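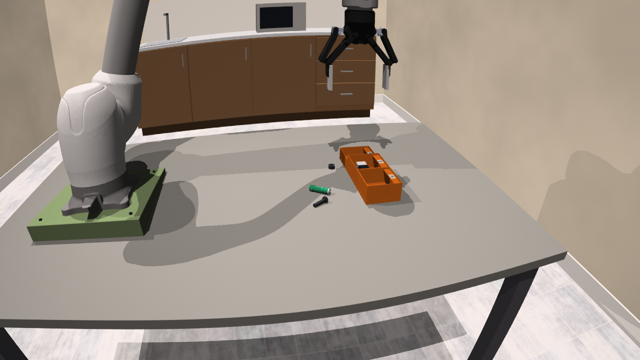

Sorting cell in the sim. Battery, bolt, nut, one orange tray.

OK quick one because I'm supposed to be asleep. The two-arm setup kept throwing a fault all week and I finally know why. Well, mostly know.

Short version – the sim said no contact, the log said contact. Over 70 stops in 1000 overnight runs, and every one I opened was the elbow of one arm getting way too friendly with the other arm. Not the grippers. I'd been staring at the grippers since Sunday. Wrong end of the robot.

What fooled me: I had the collision check set up for fingertips vs tray, fingertips vs table, fingertips vs everything. Great. Elbow vs other arm was switched off.

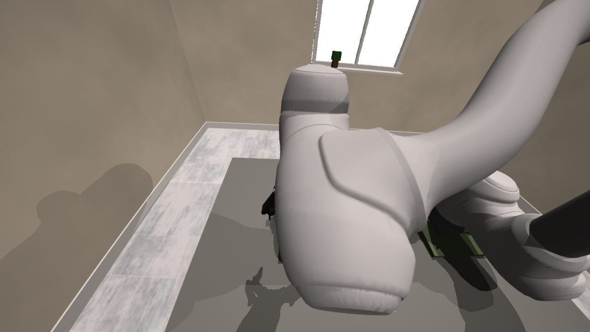
I switched it off myself, in October, when Wutico was running so slow I couldn't stand it. Left a comment saying "turn back on". Did not turn back on.

So the planner happily picked paths with the elbow swinging wide, and the force limit caught it late. In sim, who cares. But the same config file was going on the real pair at Pliltano next, and those arms don't pass thru each other. 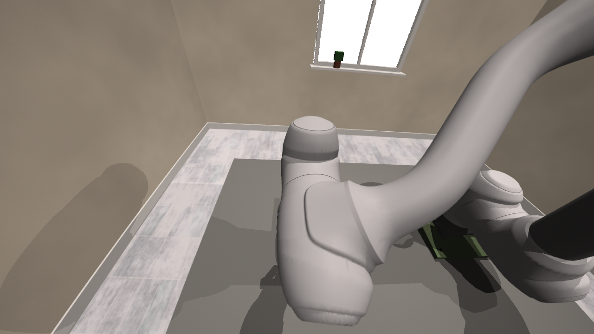
Posted by Tudor Lungu in Robots, Faults | 2 comments

What I changed so far:

Self check back on for all links, both arms. Slower, fine.

Padding between the arms, 70 mm. Started at 108 and the planner just gave up on half the picks, so no.

The stop now writes the link name in the log insted of "contact error". Should of been there from day one.

Ran 200 more after that. Two stops, both a dropped nut, which is a different problem and a much nicer one to have. Not calling it fixed until I've done the full 1000 again. Also want the config loader to refuse to start on real hardware if any pair is switched off. No warning, just refuse. I know myself, I click thru warnings.

If you copied my config from the Amaral post, go check yours. Please. Line with the skip list, near the bottom.

More when the long run is done. 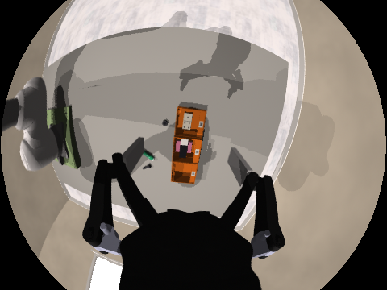 Josiane Marchal: Checked mine, same skip list, elbow pair off. We've had it on real arms at low speed for weeks, yikes. Does the 70 mm hold up once the wrist cables are on? Ours bulge out pretty far on the inside.

Tudor: No idea, no cables in my model. Adding it to the list. Keep the speed down til then.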